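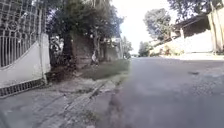 p. 26

**Tree roots and a shared sidewalk, who pays??**

Posted by hirna_side_yard

Moved to Villanueva in December, corner lot. Big tree by the sidewalk, the trunk is right up near our gate post. City sent a letter saying the walk has a lifted slab and I have 50 days to fix it. But I thought street trees belonged to the city? Neighbor says I can just cut the roots and pour new concrete. Quote I got was for 8 feet of sidewalk, no root work included. Do I call an arborist first or the city first? Don't want to kill the tree, it's the only shade we get in the afternoon. Also the letter doesnt say what happens if I miss the deadline.

**Adoración Alcaraz**

City first. Call, don't email. Ask for whoever handles trees and ask two things — is the trunk in the right of way, and do they have a cost share. When we lived over in Tavbridge they split it with us, but only because we applied BEFORE the work. Guy down the block poured first and got nothing.

Do not let anybody cut big roots close to the trunk. A tree can look fine for a couple years and then go over in a storm. Arborist came out to ours and had the crew ramp the new slab over the roots a bit. Other option is grinding down the lifted edge, way cheaper if the lip is small. Ask for that in writing as an OK fix or the inspector may bounce it.

Deadline: ask for an extension the same call. They gave me 20 extra days without any fuss. Get the name of the person you talk to.

**sostevach_dan**

just cut em. did mine with a saw on a Wednesday, tree is fine

**mapleandmain**

Please don't do what Dan said. Some places you need a permit to touch roots on a city tree and the fine is more than the sidewalk.

One thing to add, dig out your property survey. Lot line on older streets is often not where you'd think, mine was a good bit behind the fence. If the trunk is on your side it's probaly your bill either way, but you also get more say in how it's done. And take pictures of the slab now with a tape measure in them, before anyone touches it.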